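Favelstead household survey opens its files to everyone

I'm Amancay Barrientos, and I look after the data side of the Favelstead Household Survey, so I get to share the good news: from June, anyone can use our tables free of charge, with no login and no form to fill in!

We've been asking families in the town who lives with whom, how far they travel to work and when they last moved house (people love talking about moving house). Over 2,000 people took part in the latest round, spread across 676 homes. Until now you had to write to us and wait for a disc, which was slow for you and dull for me.

The new site was built by Cliditz, and Murray Baxter's team there put up with a lot of changes from me – sorry, Murray. You can pick two questions, set one against the other and get a table in a few seconds. Small streets are grouped together so that no household can be picked out.

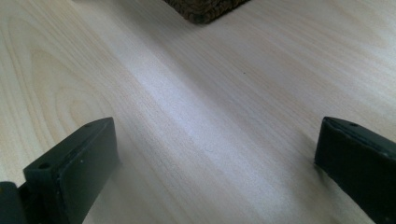
Our paper questionnaires from the early rounds are next. The Dunstan boxes alone hold 200 booklets, and I'm typing up the notes in the margins myself. It's a job that wants a big pale wooden tabletop like this one, with the grain running off at a slant and plenty of bare surface for spreading booklets out. I'd hope to have the first 100 online by the autumn.

Teachers, students and nosy neighbours are all welcome. If a table looks odd, write to me at the Favelstead survey office and I'll look into it.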